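Home | Features | Opinion | Back issues | Subscribe

Last updated: February 2026

Print this page | E-mail to a friend

The kitchen where nothing gets greasy

A robot trained only in simulation is said to be ready for real washing-up. Our writer would like to see the plates.

The claim from Zeltitby is easy to state. Its engineers have taught a robot arm to move crockery from a sink to a drying basket without the arm ever touching a real dish during training. It practised in a computer-made kitchen, 4,000 attempts in all, and was then switched over to a real arm at the company's workshop in Batstead. According to the report put out last July, it did nearly as well there as it had on screen.

That "nearly" is carrying a lot. The real-world trial ran to 50 attempts, on one worktop, with two kinds of plate. The report gives a single success rate for the lot and does not say what a failure looked like. A plate set down slightly crooked and a plate on the floor are both failures, but I know which one I would mind more.

The method itself is sensible enough. Training in simulation is cheap, and a dropped plate costs nothing. Zeltitby's addition, a piece of software called Flirkero, changes the lighting, the colours and the position of the basket between attempts, so that the arm cannot simply learn one room by heart. The team says this is what lets the skill carry over.

I asked to see the practice kitchen and was sent a link. It is a tidy place, all white and grey, with a boxy tap over a clean white sink and soft shadows on the worktop. The wire basket is the one thing in it that looks hard to deal with, since a camera can see straight through its rods to the surface underneath. 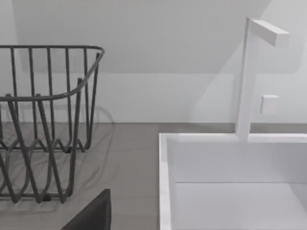
What the numbers leave out

Faith Owino has spent years testing household robots and was not involved in the project. She read the report at my request and came back with a short list of complaints. Her main one concerns the contact between plate and wire. Simulators are good at showing where things are, she told me, and much worse at how they rub, catch and slip.

"You can vary the colour of the wall as much as you like," she said. "The wall was never the problem. I want to know what happens when the plate is soapy."

The report does not mention soap. Nor does it compare Flirkero with plain simulation under the same conditions, apart from one test of 20 attempts tucked into an appendix, where the gap between them is small enough to be luck.

Economou, the firm paying for the work, told me a longer trial is planned in a staff canteen. It would not give a date, or say whether the results will be published if they are poor. I have asked for both in writing.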